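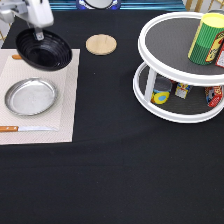 Figure 3. Place setting on a beige mat, with the bowl at the upper part of the mat and a round wooden coaster to the right.

3.2 The place setting and the shelf

Each layout in the study used the same small table, covered with a black cloth. We did not iron or pin the cloth between sittings, so folds are present throughout. Shagufta Paracha, who laid the first series at Lidov, kept the mat on the left and left a clear strip of cloth between it and the shelf unit. The later series at Zelenák followed the same plan.

The setting itself is a plain one. A woven mat carries a shallow metal plate with a raised rim, and the knife lies along the lower edge with its handle to the left. This is not how most households in our interviews would lay a knife, and several people said so when shown the layouts. We kept it because the crosswise position leaves the sides of the plate free and lets a narrow mat be used. The bowl is the piece that changed place most often. In Figure 3 it is over the upper part of the mat, tilted, and hides most of a utensil, with only the end of an orange wooden handle showing. Such overlaps were coded as "covered" and kept in the set.

Of the 379 layouts recorded, 22 were dropped for missing pieces, leaving 357. In 333 of these the plate was on the mat. The remainder had the plate on the cloth or on the shelf, and are treated separately in Section 5.

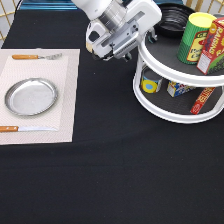 Figure 4. Fork above the plate and knife below it, with the black bowl on the upper tier of the white organiser.

Storage was provided by a round two-tier organiser of the lazy Susan type, placed at the right of the table. Its upper tier was shared by tableware and food. In Figure 4 the bowl is at the back of that tier, behind a green can with a yellow top, and a red box of raisins leans at the right. The lower tier holds smaller goods: a small can with a yellow label, a white carton and a long narrow red box lying at a slant.

With the bowl on the shelf, both pieces of cutlery can be read at once — the fork across the top of the mat, the knife across the bottom — and coders agreed on the layout more readily. Sharing a tier with packets had a cost, however. People in the Brallodura interviews disliked seeing an eating bowl among groceries, and some asked for a tier of its own. The Tralari coding sheet has a single entry for "shelf" and does not separate the two tiers, so we added a second column for the tier and recoded the earlier layouts by hand.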